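The Standing Frame

April 2026

138 shares

Kyriaki Galanis had sold the Leckie house, and the last thing to settle was her mother's picture. It was a print of a river at sunset, and she wanted it behind a clear sheet, upright, so it could stand on a shelf. The shop in Cloldale said they could do it while she waited.
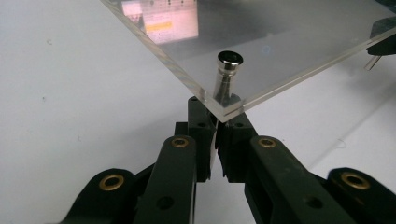
Acrylic marks if you look at it wrong, Christos Petridis told her. She should have asked for glass.

"Glass breaks," Kyriaki said. "It broke in November."

He let that go. He had driven her over and wanted his lunch.

The sheet had a clear base to go with it. She had paid 19 dollars for the print in a museum store and much more for everything since.
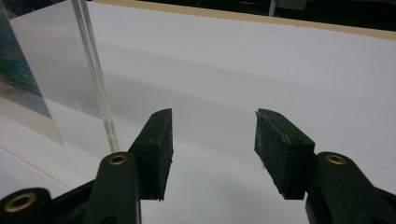 The Fitting

It took longer than she expected. She stood by the counter and read the price list twice. 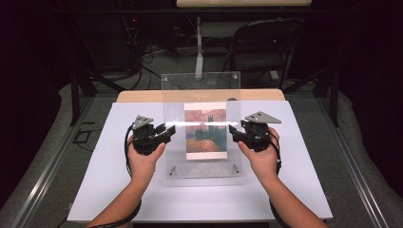 Her mother had never been to London. She had kept the picture over the stove in Leckie for years and called it the fire, on account of the sky. Kyriaki was grown before she noticed there was a river in it.

"Where will you put it?" Christos asked.

"The apartment has one shelf."

"Then that's where."

She bent down to look at the tower and the gold on the water.
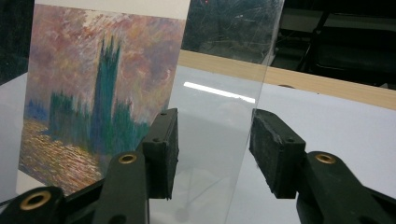

She could see a few scratches in the plastic. She thought about mentioning them, then thought about the drive back, and took out her wallet.

"Do you want it wrapped?" the man asked.

"Yes," she said. "Twice, please."

19 comments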